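From: Malsha Marikar
To: members' list
Subject: Re: [pickers] What the hand-held work does to the rota

Replying to Ignacio below, and to the two people who wrote to me off list. I will take his points in the order he made them.

Ignacio Retamal wrote on Wednesday:

> We were told at Fostley that the new arms on line 2 will be taught by us. Staff take a hand-held gripper and do ordinary jobs with it, and the recordings go towards training the arms. Those who volunteer come off the packing line for part of the week. My questions are these. Is it the same grade? Who covers the line? And what happens to the mixed returns bench once the arms can do it? I have asked Mansour twice and been told it is "under discussion". Has any other site already got this in place?
>
> Also, are people being asked to do it at home? Two of ours have been.

Yes, we have had it at the Demard site since April, and I can tell you how it has gone so far.

Grade. It is the same grade and the same hourly rate. Shahnaz Majumder argued for a skills supplement and did not get one. What she did get was the start-up time counted as paid time. Getting the gripper ready and checking that a recording has saved takes a good part of the first half hour, and for the first few weeks people were paid per accepted recording with nothing for that. If your site proposes payment by recording, ask what happens to the rejected ones. In our first month 51 of mine were sent back, most of them for moving too fast.

Cover. This is the part that has gone badly. Our line was set up for 1316 parcels a shift and the target was not changed when three people came off it. Mizanur Samarakoon raised it and the answer was that agency cover would be found. It was found for the day shift only. Nights are still short, and the people on nights are the ones who have seen no benefit from any of this. Get the target written down before anyone is released.

Home working. Yes, we do it too, and it is in our agreement as voluntary. The reason given is that the returns bench gets all kinds of household goods and the arms need practice with things that are not lying flat in a clean tray. So the work is done on beds, sofas and kitchen tables with whatever there is. For those who have not seen it, this is what an ordinary session looks like.
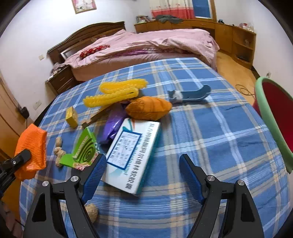 Gripper open over a boxed item on the bed, with a carrot-shaped cushion, walnut and peanuts among the other things on the blanket.

You pick one thing up, put it down somewhere else, and go on to the next. Small hard things like nuts are slow work and soft things need a different grip, which you learn after a few days. My wrist was sore by the end of the first week. We now have a limit of 300 pick-ups a day and a break every forty minutes, and both of those came from us.

The other matter at home is what else gets recorded. A bedroom has family photographs, clothes and so on in it. Our agreement says that you can ask for a recording to be deleted within 14 days, and that nobody has to work in a room they share without the other person's consent. Tania Patwary wrote that clause and will send it to anyone who asks. I would not start home sessions without something like it.

The returns bench. I can't give you a firm answer. Management's line is that the arms will take the single boxed items and people will keep the mixed bags, damaged goods and anything that needs a decision. At present the arm on our bench, a Pavimo, does some 800 items a week, all boxed. The effect for the two people who work beside it is that the easy items have gone and they are left with the awkward ones all day, against the same hourly figure as before. Neither of them has lost hours. Both say the work is more tiring and one has asked to move back to packing. We have put in for a lower figure on that bench and are waiting for a reply.

So my advice on your third question is to ask for the bench target to be reviewed when the arm goes in, with a date for it. We left it until afterwards.

One smaller thing. Ask for more than one size of gripper handle. Ours came in one size and people with small hands find it hard going.

I am on lates next week, so ring before two if you want to talk it through. I can send our agreement as it stands, but the pay page is being retyped and has an error in the second table.

Malsha
Demard, returns and packing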